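Posada de montaña

Una posada de montaña es un alojamiento pequeño, casi siempre llevado por quienes viven en él, que da cama, cena y desayuno en zonas de altura. Yo llevo años durmiendo en ellas y redactando estas entradas, así que me perdonaréis el tono (¡y el entusiasmo!). Se distingue del refugio en que tiene habitaciones privadas, y del hotel en que suele haber un solo turno de cena y, si llegas tarde, te toca sopa recalentada.

En el valle de Zadmont, que es el que mejor conozco, las primeras posadas fueron casas de arrieros. La planta baja era cuadra y arriba se dormía al calor de los animales. De aquello quedan los portones anchos y unas escaleras empinadísimas que a mí me siguen dando respeto cuando subo con maleta.

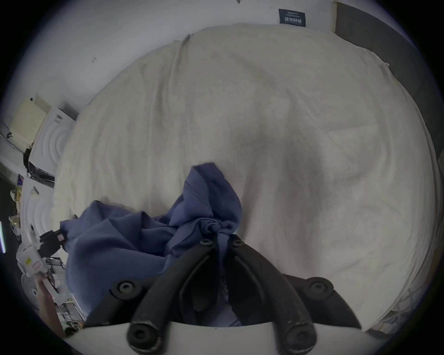 Tela azul violácea, arrugada.

La ropa de cama merece párrafo propio. En las posadas antiguas se usaban mantas de lana muy pesadas; hoy casi todas han pasado al edredón, aunque en Casa Malik todavía te dejan una manta doblada a los pies y yo lo agradezco muchísimo, incluso en agosto. Las toallas suelen estar incluidas, el cambio diario no siempre.

En cuanto al tamaño, la ordenanza del valle pone el tope en 13 habitaciones. Durico, la posada más conocida, tiene seis, y dos de ellas comparten baño (preguntad antes de reservar, que luego vienen los disgustos).

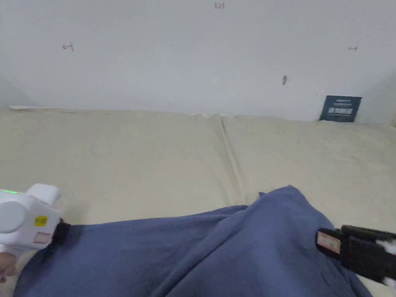 Zadmont, agosto

La temporada alta va de junio a septiembre. En esos meses conviene reservar con cuatro semanas de margen, sobre todo si queréis dormir en Weltell, la aldea de arriba, donde solo se llega por una pista con muchas curvas y un último tramo a pie. El desnivel desde el aparcamiento es de 700 metros, de modo que yo llevo mochila y dejo el resto en el coche.

La cena se sirve a las ocho y es larga: caldo, guiso, queso y un licor de hierbas que cada casa prepara a su manera.

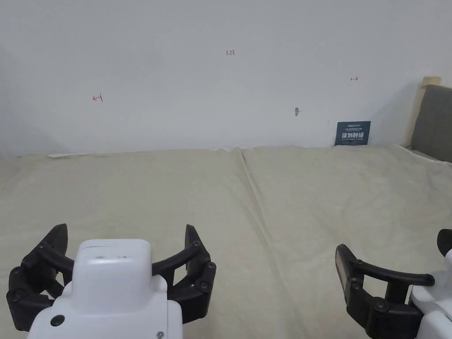
¿Se puede pagar con tarjeta en las posadas de montaña?
Depende de la casa: en Durico y Malik la aceptan, pero en Weltell la cobertura falla a menudo y hay que llevar efectivo.

Los perros suelen ser bienvenidos si se avisa al reservar. Algunas casas cobran un suplemento por noche y otras les ponen hasta un cuenco de agua en la entrada.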